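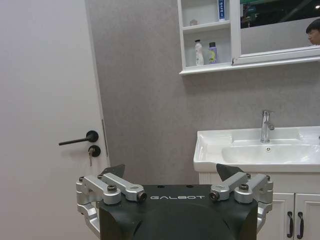
What should you look for in a lever handle set for a bathroom door?

A lever that springs back level every time, a rose that covers the old hole, and a lock that can be opened from outside if a kid gets stuck. Finish comes after that, although it's the part most people shop for first.

I fitted the Drurby round-rose lever set in matte black to our bathroom door in June and it has had daily use by a family of four. This review is of the keyed version, which comes as two levers, two round roses, two matching lock escutcheons, a mortice lock, a strike plate and 2 keys. I paid full price at Drarirora, the hardware place out past the rail yards, and carried it home in a box that had already been opened once. Everything was in it.

Fit

Our door is a plain white one, painted, with no panels. The old knob left a hole a good deal bigger than the spindle needed and I was worried the new rose wouldn't hide it. It does, with a few millimetres to spare all round. If your old knob had a large backplate, measure the paint line before you buy. The rose will cover the hole but it won't cover the ring of old colour, and you'll be touching up the door.

The lock body went into the existing mortice after I took a bit more out of the bottom with a chisel. The faceplate on the door edge sat slightly proud at first. I pared the recess down twice before it was flush. Allow an afternoon if you haven't done one before. The instructions are one folded sheet with drawings only, and the drawing for the spindle is hard to read. The short end goes to the inside. I had it the other way and the inside lever wouldn't tighten.

The roses are in two parts. A metal base screws to the door, and the black cover presses over it so no screws show. Put a strip of masking tape under the cover before you press it on, because getting it off again without marking the paint is fiddly.

In use

The lever is long and thin. It's easy to work with an elbow when your hands are full of towels, and my mother, who has arthritis, prefers it to the knob by a long way. It also catches sleeves. A dressing gown cuff has been hooked on it more than once.

The spring is firm. After four months both levers still return to level and neither has any play. The cheaper set we have on the laundry door, a Jireš, began to droop inside the first year, so I'll be watching for that.

The latch is quiet if you close the door with the lever and loud if you just push it. A dab of candle wax on the strike plate helped.

The lock and key

A key on a bathroom door won't suit everyone. I chose it over the thumb-turn because the thumb-turn version was out of stock and the wait was long. It turns smoothly, with a clear stop at each end. The keys are silver, so they don't match the black hardware, which bothered me for a week and doesn't now. With small children in the house I'd keep the spare key somewhere an adult can reach quickly and test that it works from the outside with the door locked. On ours, a key left in on one side stops a second key going in from the other. We've told the kids to leave the door unlocked and knock. If I were ordering again I'd wait for the thumb-turn with the coin slot on the outside.

Finish

Matte black shows toothpaste, soap and hard water. A damp microfibre cloth takes most of it off. Don't use cream cleanser, which left a shiny patch on the underside of our inside lever. The colour is otherwise even and there's no wear yet where hands go. Steam hasn't affected it, though we do run the fan.

Compared with the Iltamora

I looked at the Iltamora set as well. It has a square rose and a thicker lever, and it felt heavier in the hand at the store. It also needed a bigger hole bored through the door, and I didn't want to do that to a door I was keeping. For a new door I'd consider it.

Price and problems

My total was $261 with the lock body, strike plate and tax. That is a lot for one door, and doing every door in the house at that rate wasn't going to happen. The levers are sold on their own for non-locking doors and cost much less.

One grub screw was already burred when I unpacked it. I replaced it from a jar in the garage. The supplied hex key is soft, so use a proper one.

I'd buy the levers again. I'm less sure about the keyed lock, at least for a bathroom.

Reviewed 19 October 2024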